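The Free Sample Is Not Dead, It Just Wants Your Email

In March, the trade-show circuit emptied out and Zurari was left with over 700 tote bags and no strangers to hand them to. The marketing team of seven did what marketing teams do. They called it a campaign.

Anyone who filled in a form got a tote by mail. The form had 23 fields, one of which asked for a fax number.
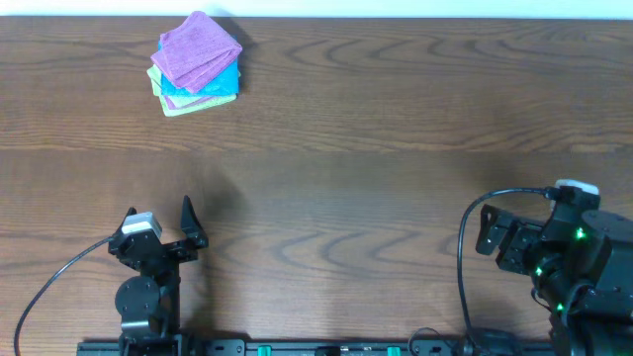

Folded cloths in lilac, turquoise and pale green.

Tisside, a rival with less patience, cut its own form to a name and an address and mailed out notebooks. Sales reps called 10 days later, by which point most people had forgotten asking for a notebook and a few denied owning one.

Juntunen still swears by the branded pen. Wostero has moved on to webinars, where the gift is being allowed to leave early.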